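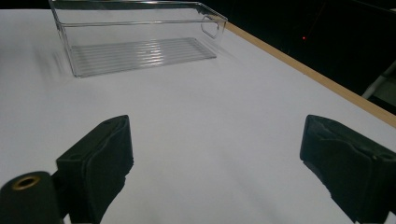 My Neighbor's Dishwasher Is Still Ahead

Every April I get a letter from somebody asking when the robots will do the housework, and every April I write back "soon," in the tone my dentist uses. This year I would like to be more exact.

Take a clear plastic bin. You own several. They hold batteries, mittens, and the cords of phones you no longer have. Picking one up is a chore so small that it has no name. A four-year-old can do it, usually when you have asked her not to.

For a machine it is a nasty piece of work. Clear plastic lets you see the table through it, so a camera gets a lot of table and not much bin. What there is of the bin shows up as thin lines and glare, and the glare moves when you move. Put it on a white tabletop and you have asked the poor thing to find a window lying on snow. Then it has to decide whether to pinch a wall, which may bend, or go for the handle hole at the end, which is mostly air.

Vendula Polák ran the packing floor at Drultano, out in Jusville, for long enough to see three kinds of arm come and go. She kept a tally of one of them. Out of 2923 bins it was asked to lift, it got 1714 on the first try. I thought that sounded decent. She asked how I would feel about a waiter with that record.

Her view is that the shop floor will get there well before the kitchen, and I think she's right. On a shop floor you can change the job to suit the machine. Drultano switched to blue bins. The arm improved at once, and the salesman took the credit, though the color blue had done most of it. I don't know many families who will repaint their belongings for the convenience of the help.

Lakmal Kodikara, who reads these columns so he can disagree with them, wrote from Tierney to say I'm being unfair. Washing machines are robots, he says, and so is the dishwasher, and I have simply stopped noticing them. Fair enough. But look at who does the work around them. I carry the laundry in and I carry it out. I scrape the plates, load the rack, argue about the rack, and unload it. The machine gets the middle of the job, in a sealed box, where nothing is ever in the wrong place. I get both ends.

Both ends is what we want taken off our hands, and it is all grabbing, carrying and putting down. It is bins.

Can it be done yet? Slowly, with a person standing by, on a table that has been cleared first. I already clear the table first. If I had wanted a helper that needed the room tidied before it could start, I would have called my brother in Muteneck.

I expect to write "soon" again next April. I may underline it.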